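## Kurkex bench kit for tidying trials

Sold by Fikley for workshops that want to know what an arm can put away before they buy one. The kit covers short pushing and sorting jobs on a flat surface: moving a part to a corner, grouping by colour, separating two pieces that touch.

- Plastic shape blocks, textured tops
- Wooden work board
- Task sheet, 553 written instructions
- Rated for 1,000 hours of bench use

Folding, pouring and anything soft are outside its scope. An arm that passes the full sheet is still not ready for a kitchen drawer.

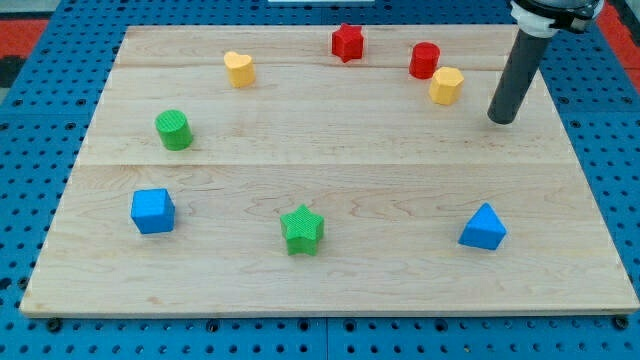
Allow 2 people for first set-up. Spare blocks ship in packs of 5. The Inix controller is sold separately; Yoshida mounts need the adaptor plate. Technical queries to Despina Tzanetos, mornings only.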